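3.2 Coding of greeting and refusal episodes

The corpus consists of 1,192 episodes in which a member of a ruling or formerly ruling family is asked by a bystander for something that household protocol discourages: a signature, a photograph taken side by side, an embrace, or an opinion on a matter before parliament. Episodes were drawn from celebrity weeklies, agency captions and local newspapers. An episode was kept only if the request and the response were both reported, and if at least one other outlet carried the same encounter.

Each episode was assigned to one of four response types, following the scheme of Saragih and Troncoso: compliance, substitution, deflection and refusal. Substitution covers cases in which the guest offers a permitted act in place of the one requested, such as a written greeting without a name. Deflection covers cases in which an aide or a change of topic ends the exchange. The two types were confused often in the pilot round, and the manual was revised to give priority to the first act reported. 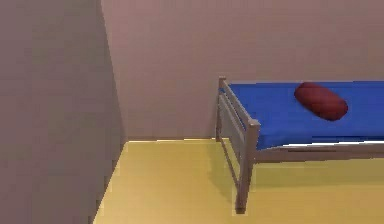
Figure 3. Simulated interior, view toward the corner of two walls.

Coding was done in Billik by two trained readers working independently. Disagreements were passed to a third reader (Palma), who saw the article text but not the earlier codes. Headlines were removed before coding. In the pilot, readers who saw a headline containing the words "breaks protocol" were more likely to record compliance even when the body of the article described a substitution.

3.3 Newcomers and established members

A person was treated as a newcomer from the first joint public appearance until 400 days after the wedding, or until the engagement was reported ended. This window is longer than the one used by Lagos and Montes, who closed it on the wedding day. The longer window keeps the first overseas tour in the newcomer period for most couples in the sample.

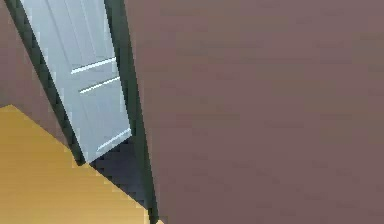 Episodes involving two family members at once were split, with one record for each person addressed. Where the bystander's request was made to the couple jointly, the record was assigned to the person who answered first. Children under 16 were excluded as respondents but were retained as bystanders, and the age of the bystander was recorded whenever the article gave it.

A further 45 episodes were set aside when the only source for the rule in question was an unnamed "insider." Of these, 40 came from the weeklies Jara and Pundberg, which share a syndication desk and often run the same paragraph under different bylines. Results with these episodes restored are given in the appendix. 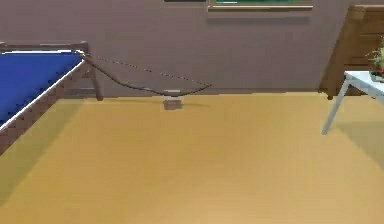
Tone of coverage was scored separately from response type, on the first three sentences of each article. Scores run from disapproving to admiring on a five-point scale, with neutral as the midpoint. We used the Hirniton word list with royal titles removed, as the unmodified list scores "princess" and "duchess" as positive terms and would raise the tone of every article in which a title is repeated. Articles shorter than three sentences were scored in full.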